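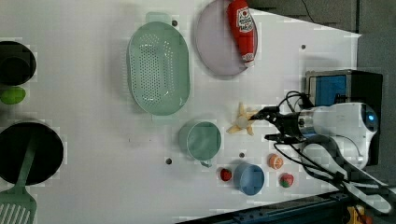

Is the Purkis 2 folding work table suitable for a shared classroom that must be cleared at the end of each day?

For most adult education rooms, the Purkis 2 is a sound purchase, provided that two people are available to move it and that the room has a level floor.

Scope of this review

The Furnishings Office at the Casado Center for Continuing Education reviewed the Purkis 2 during the spring term. The table was placed in Room 30, where evening sewing, bookkeeping, and drawing classes share the same floor space. Instructors were asked to use it as they would any other table and to return a short comment form at the end of the term. The review was prepared by Crescencio Mateos.

Assembly and folding

The table arrives in one carton with the legs already attached. The feet must be screwed on by hand, and the printed instructions for this step are clear. Each pair of legs opens until a catch closes at the hinge. The catch on our unit was stiff through the first weeks and loosened with use. Staff with limited hand strength found it difficult, and one instructor asked that the table be left standing between her two classes.

Folded, the Purkis 2 stands on its long edge and fits behind a standard classroom door. It has no wheels. The manufacturer sells a cart separately, which we did not order.

Work surface

Ballpoint ink and tailor's chalk came off with a damp cloth. Permanent marker required rubbing alcohol and left a faint gray shadow in one place. The bookkeeping class reported glare from the ceiling lights in the evening, and several students placed a sheet of paper under their ledgers to reduce it. The drawing instructor had no complaint on this point and preferred the surface to that of the older Niltel tables, which have a raised rim that catches the edge of large paper.

Stability

The table does not rock when the feet are properly adjusted. It does carry vibration. With two sewing machines running, a student writing at the other end could feel the movement in her pen. Classes that combine machine work and handwriting should plan to seat these groups at separate tables.

Noise was acceptable. The rubber pads on the feet left no marks on the floor, although one pad came off in April and had to be glued back in place.

Cost and support

The Center paid the regular catalog price, less a discount of 2 percent for an order placed through Dreltadska, our usual supplier. Replacement feet are sold in bags. Our question about the stiff catch received a courteous reply, with a suggestion to apply dry lubricant, and this helped.

Rating

The Furnishings Office rates the Purkis 2 at 70 out of 100. Points were deducted for the catch, the glare, and the lack of a carrying handle. The Niltel table remains on the approved list for rooms where furniture is not moved. Departments wishing to order the Purkis 2 should submit the standard request form and indicate whether the cart is also required.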